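Keeping a felt table cover clean when people eat at it

Koltgate Home Help > Tables and Linens
Posted by Ekow Antwi, February 19, 2022

We have a table in the back room that gets used for everything – cards, sorting paperwork, small repairs, and a lot of quick lunches. The top is scratched up, so a while ago I covered it with teal felt. It looks good and it's quiet when you put things down on it. I like it a lot more than the vinyl we had before.

The trouble is food and drinks. People bring instant noodles, soda, coffee in paper cups, and they set it all straight on the felt. So far I have one brown ring, a greasy patch nearly the size of my palm, and some orange specks that I think are soup. I have tried a damp sponge on the ring. It got lighter but also bigger.

I'd like to know two things. First, how do I get the marks out without ruining the felt? I don't know if it's wool or synthetic. I bought it off the roll and threw the label away. Second, what can I put on the table so this stops happening? I don't want to cover the whole thing in plastic, and I can't really ban lunch. The table is by the only good window and people are going to sit there.

The felt is not glued. It's pulled over the edge and stapled underneath, with 11 staples on each long side.

3 replies

Gavin Moffat

Just buy more felt. It's cheap. When ours got bad at the model club we pulled it off and put a new piece on, took less time than cleaning would have. Get a darker color next time too. Soup doesn't show on dark green.

Märta Backlund

I'd clean it before replacing it. I have looked after felt and baize covers for a long time and most food marks will come out, or come out enough.

Find out what the fiber is first. Pull a few hairs from the underside where the staples are, put them on a saucer and hold a match to them. Wool smells like burned hair and crumbles to ash. Acrylic or polyester melts into a hard bead. Do it by the sink.

For the drink ring: your sponge had too much water in it, and the stain moved outward with the water. Mix a teaspoon of plain dish soap into two cups of cool water, whip it up, and use only the foam. Dab from outside the ring toward the middle with a white cloth. Then dab with a second cloth that has been wetted and wrung out hard, then press with a dry towel. Leave it overnight before you decide if it needs another round. Don't rub, or you'll get a fuzzy spot that shows more than the stain did.

For the grease: cornstarch, left on for 8 hours, then vacuumed up with the brush attachment. Repeat once. After that do the foam as above.

For the orange specks: if there's chili oil in the soup, treat them as grease first. Some of the color may stay. On wool, stay away from bleach and from anything sold for laundry with enzymes in it. On synthetic you have more room, but test it at the edge.

Since you only have staples, you could also take the whole piece off and hand wash it if it's synthetic. I wouldn't do that with wool. It will shrink and then it won't reach.

Blagoje Todorova

Märta has the cleaning covered, so I'll answer the second part. We have the same kind of cover on our shared table and the same kind of lunches.

What helped was having something flat on the table already, before anyone sits down. If people have to go get a tray from the kitchen, they don't. We keep a square silver one in the middle with slightly raised edges, and hot or drippy things go on that. Look for a raised edge when you shop. A flat placemat lets the spill run right off onto the felt. 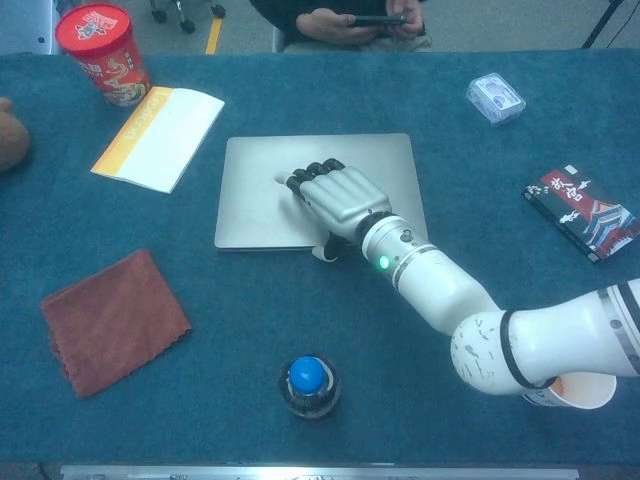 Our table: silver tray in the middle, brown cloth on the left, noodle container in the far corner.

The cloth stays out too. It's a folded square, and it means a drip gets pressed up right away and doesn't sit there until somebody finds it. Wash it often and don't use fabric softener, it stops the cloth from soaking things up.

Drinks are the harder part. The only rule we have is caps on bottles when you aren't drinking. Paper cups are worse since they tip easily, so I'd ask for those to go on the tray or on a coaster. Cork coasters are fine. The cheap glossy ones slide on felt.

I looked at a clear table protector from Allon and decided against it. Cards stick to it and it makes a noise every time you lean on it. Fabric spray is another choice – I put a coat on last July and water did bead up for a couple of months, but it did nothing for oil that I could see. Let it air out with the window open before anyone eats there.

Also, brush the felt once a week. Salt and crumbs get worked down into it and then any spill turns them to paste. A plain clothes brush does the job, always in the same direction.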